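Chapter 7
Pallets, Layers and Stacking Patterns

What this chapter covers

Choosing a pallet
Column and interlocked patterns
Working out a layer
Overhang and underhang
Wrapping, strapping and corner boards
Reading a pallet specification

Introduction

By the time a carton reaches the end of a packing line, most of the money has already been spent on it. The product has been made, filled, sealed, labelled and boxed. What remains is to put the cartons on a pallet so that they arrive in the same condition they left in. This last step takes up a good deal of floor space and is often planned after everything else has been bought, and many of the problems described in this chapter come from that order of events.

Palletizing can be done by hand, by a layer machine or by a robot cell. The choice depends on the line speed, the number of different carton sizes, the weight of each carton and the room available. Whichever method is used, the same rules about patterns and load stability apply. A poor pattern stacked by an expensive machine is still a poor pattern.

The Grimudine plant

Several examples in this part of the book are taken from one site, a food packing plant at Grimudine. The plant runs two lines. The first packs jars into small, heavy cartons for the grocery trade. The second packs dry goods into larger, lighter cartons, and the carton size changes several times in a shift.

When the plant opened, both lines were palletized by hand. The jar line was the first to cause trouble. Operators were lifting heavy cartons from a low conveyor to a stack that grew past shoulder height, and the company moved to a layer machine supplied by Wemard. The dry goods line stayed manual for longer. The changeovers were frequent, and a layer machine would have needed a new setting for every carton size.
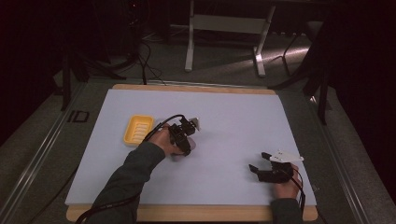
The second line was later fitted with a robot cell built by Aguiar. Patterns are stored in the controller and the operator picks one from a list at changeover. The first version of the cell used a vacuum head, and this worked well on plain cartons but lost its hold on those with a perforated front panel. The head was replaced with a side clamp that has a support fork underneath. It is a little slower per pick, but drops became rare enough that the total output went up.

Column and interlocked patterns

In a column pattern, every layer is laid out the same way, so each carton sits squarely on the one below. The corners line up from top to bottom. A corrugated carton carries most of its load through its corners and vertical edges, so a column stack makes the best use of the strength of the board. Its weakness is that nothing ties one column to the next. Without wrap or strapping, the outside columns can lean away during transport.

In an interlocked pattern, alternate layers are turned so that each carton bridges a joint in the layer below. The stack holds together better, but the corners no longer line up, and the cartons lose a large part of their stacking strength. Light, stiff cartons can usually stand this. Heavy cartons in thin board often can't, and the damage shows up as bulging in the bottom layers after some days in storage.

A common compromise is to stack the lower layers in columns and interlock only the top 2. The bottom cartons, which carry the most weight, keep their full strength, and the upper part of the load is tied together.

Overhang

Cartons should not extend past the edge of the pallet. Even a small overhang leaves the outer wall of the bottom carton with nothing under it — and that wall was meant to carry load. Underhang is less serious, though a wide gap at the edge lets the load shift inside the wrap and wastes space in the truck.

Worked example

A distributor, Evmont, asks for a dry goods carton to be supplied in stacks of 7 layers, with 10 cartons to a layer.

Cartons per pallet: 7 × 10 = 70

One carton carries 6 others above it. If each weighs 7 kg, the load on a bottom carton in a column stack is 6 × 7 = 42 kg. Evmont's receiving dock then double-stacks its pallets, so the bottom carton of the lower pallet must also carry its share of the whole load above, along with the weight of the upper pallet itself. A carton chosen on the single-stack figure would be too weak. Ask how the customer stores the goods before settling on a board grade.

Section 7.1 begins with the pallet itself: the common sizes, the difference between two-way and four-way entry, and the checks to make before a used pallet goes back on the line.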